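2 December 2018
Folding bench, notebook 4

Spent the morning on the bench rules instead of the bench. Chie Sugiyama wants one page by the time the Pistosley people visit in March, and the current document is 25 pages, most of them copied from the Mostaton cell. The Mostaton cell has a fence, an arm that could put you through a wall, and a light curtain. We have T-shirts. Their rule about hard hats has been in our file for a year and I have yet to see one in the building.

So, what I would keep.

Handover sheet. Whoever stops writes down the state of the tool, the garment set in use and anything odd. "Fine" is not a state. Noboru wrote "fine" for a whole page and then went on vacation, and the next thing we learned about that tool was that one pad had been put on with the wrong screws. Reiko's handwriting is worse than his but she fills in every column, so she wins.

Finger check before the first grasp. Open, close, look at whether the pads meet square, wiggle each pad by hand. If it wiggles more than it did yesterday, tag it and get another one. No tape. I am aware of who used tape, and it was me.

Hands. The old wording said "keep clear of pinch points at all times," which you can't do while holding the tool, so everybody ignored it and then ignored the two rules printed next to it as well. New wording: one hand on the grip, the other hand off the garment until the fingers are open and still. Nazmiye thinks "still" needs a number. I said try it without a number first. She wrote a question mark in the margin of my draft, large.

Garment start state. This took nearly 5 hours of argument spread over two lunches. Wakana wants every shirt laid out the same way, front up, flat, sleeves out, smoothed by hand. Fine for comparing runs, useless for anything that has to meet a real shirt. My position is that we write down the start state and stop ironing reality. We ended on two classes, "laid" and "as found," and you have to pick one before you start. A sleeve folded over onto the body goes under "as found" even if you did it yourself and feel bad about it. Wrinkles don't need reporting unless they are the point of the run.
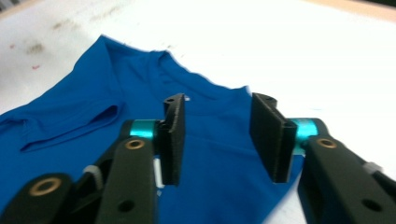 Approach height is the one that still has no owner. The Narketti checklist (the only outside document I liked, mostly for being short) says stop above the cloth, confirm the grasp point, then go down. We all skip the stop when we're in a hurry and then complain that the grasp points wander. I'd put the stop in as a rule and let people grumble. Tried it on myself for 8 grasps this afternoon. Slower, and I caught myself about to go for the wrong bit of cloth twice, so I have now lost the argument I was planning to have with Wakana.

Table. Wipe down at the start of each session, whole top, corners included. The draft from Mostaton says "maintain a contaminant-free work surface," and I would like to meet the person who maintains one. Ours says "wipe the table." Smudges that don't come off get noted once on the sheet and then left alone.

Cut completely: hard hats, the fence section, the paragraph about forklift lanes, the glossary. Chie asked whether cutting the glossary was wise. It defined "operator" as "one who operates."

Still open:
Nazmiye to propose her number for "still," if she must.
Noboru to redo his handover page from memory.
Ask Reiko where the spare pads are. The drawer labeled "spare pads" has batteries in it.
One-page draft currently runs a page and a half at 8 point. Print it bigger and see what else falls off.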